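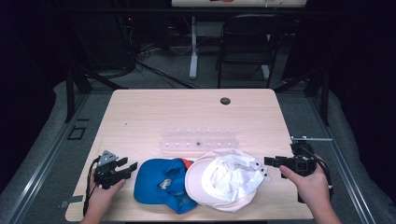 Two caps, one of them blue with a small logo patch, on a light wood-grain table.

The Second Life of the Lost Hat

Property left behind on public transport has been recorded at Dravberg for as long as the town has had a bus station. The earliest surviving ledger, bound in green cloth and kept in the transport office, lists umbrellas, gloves, a cello bow and a great many hats. The hats were entered by type: bowler, flat, straw, school. A later clerk abandoned the system and wrote simply "hat" from one end of the page to the other.

The present register is kept on a computer, and it shows that 3976 items were handed in across the Dravberg network in the last full year of records. Of these, 657 were hats, caps or other headwear. Only telephones and single gloves appear more often. The figures were published on March 17, 2022, as part of the office's yearly statement to the town council, and they have prompted a review of what should be done with articles that are never claimed.

Under the existing rules, an item of clothing is held for 30 days. During that time the owner may collect it on payment of a small fee, provided that a fair description can be given. Articles of value, such as watches and musical instruments, are kept for longer and are stored separately. Food is disposed of on the day it is found. Spectacles are passed to an optician in Wetik, where the lenses are measured and the frames cleaned before they are offered for use again.

Headwear falls into an awkward position within this arrangement. A cap is seldom expensive, and many passengers do not consider it worth the journey to the office. Yet the correspondence held on file suggests that people are often more attached to a hat than its price would indicate. Letters asking after a lost cap tend to run to a full page. They mention where it was bought, which holiday it was worn on, and how the peak had been bent to suit the wearer. Letters about umbrellas are commonly two lines long.

Efe Abubakar has managed the lost property office for the whole of the period covered by the computer register. Before that, the post was combined with ticket inspection, and the shelves were opened to the public for one hour in the afternoon. Opening hours were extended at the new manager's request, and the proportion of clothing returned to its owner rose in the same year.

"The description is the difficult part," Abubakar explains. "People know their own cap perfectly well until they are asked to put it into words. They will say that it is blue. We have a whole shelf of blue. Then they remember a stain under the peak, or a repaired strap, and we can usually find it within a few minutes."

The office now asks for particulars in a fixed order: colour, fastening, badge or lettering, size, and any mark or repair. The form was drawn up with the help of Menell, a firm of hatters with premises opposite the station. Its staff had observed that customers bringing in a hat for cleaning were much better at describing the inside than the outside. A line for the lining and sweatband was added accordingly, and has proved the most useful on the form.

Menell has also advised on storage. Caps were formerly placed one inside another in deep boxes, a practice which saved space but flattened the crowns and creased the peaks. They are now laid on open shelves in a single layer, with the label pinned to the strap. Straw hats rest on their crowns so that the brim does not take the weight. Felt is brushed before it is put away, always in the direction of the nap, and is kept clear of the radiator. Woollen hats are sealed in paper bags as a precaution against moth.

Washing is another matter. The office does not wash any article during the holding period, as the owner is entitled to receive it in the state in which it was found. Once the period has ended, cotton caps are soaked in cool water with a little mild soap and dried over an upturned bowl. Older caps with a cardboard peak cannot be treated in this way and are wiped with a damp cloth.

What follows is the subject of the current review. Unclaimed clothing has until now been sold by the sack to Bashir, a dealer in second-hand textiles, and the income returned to the general transport budget. The dealer has indicated that headwear is the least wanted part of each sack, and that much of it is shredded for padding. The council has been asked to consider 3 other courses. The first is a yearly public sale at the station. The second is a standing gift to the town's outdoor swimming pool, where sun hats are lent to bathers. The third would allow any passenger to take an unclaimed hat without charge on producing a valid ticket.

The last proposal has gained the most support among passengers who replied to the notice in the waiting room. It has also attracted an objection in writing, on the grounds that a person might meet a stranger wearing his own cap. The council is due to consider the replies at its next ordinary meeting. Until a decision is made the existing rules remain in force, and enquiries may be made at the lost property counter during station hours.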